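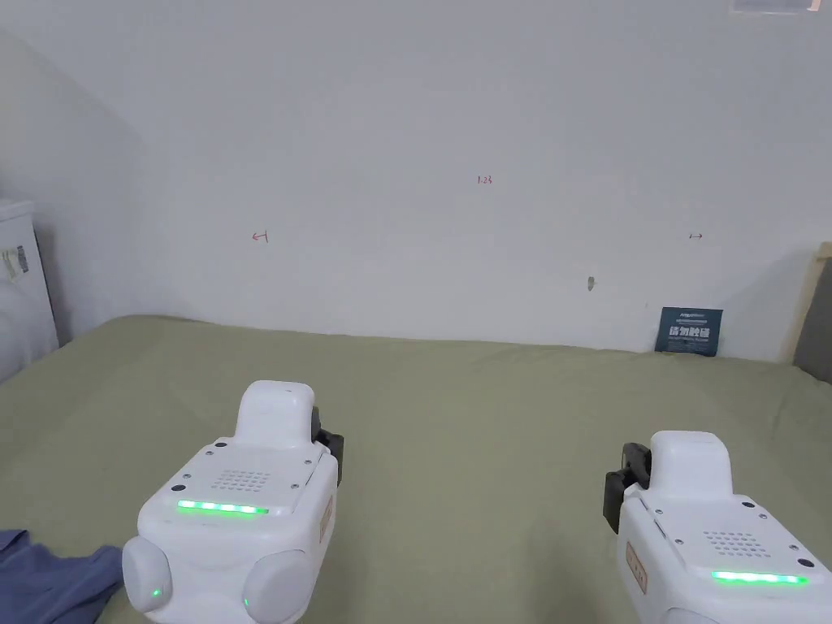

Unit 3: Teaching by hand

OK, so last time we drove the Manirov arm from the next room with the joystick, and most of you found out how slow that is (I counted a lot of sighing). This week we drop the arm altogether and work with hand-held grippers, one per hand. You do the chore yourself, the grippers record what your hands did, and the robot learns from that later on.

I love this method for cloth. Try folding a shirt over remote control and you'll see why – you can't feel the fabric tug, so you pull too hard or you miss the corner completely. With the grippers in your own hands you still get a bit of that tug back through the jaws!

A few things I want you to practice before lab:

Start every run with both grippers low and pointing away from you, jaws open. Hold still for 2 seconds, then go.

Move slower than feels natural. My first set at Valden was 710 runs and I had to throw out a painful number of them, all from rushing the first grab.

Keep your mistakes if you fix them. A dropped sleeve that you pick up again is great training material. A dropped sleeve that you leave on the floor goes in the reject folder.

For reading, do the Derese chapter on remote control and skim the Flillositz notes on two-handed tasks (the part on timing is dry, sorry, but you need it). Lab is in room 3241. Bring something to fold – a T-shirt is fine, please no fitted sheets yet.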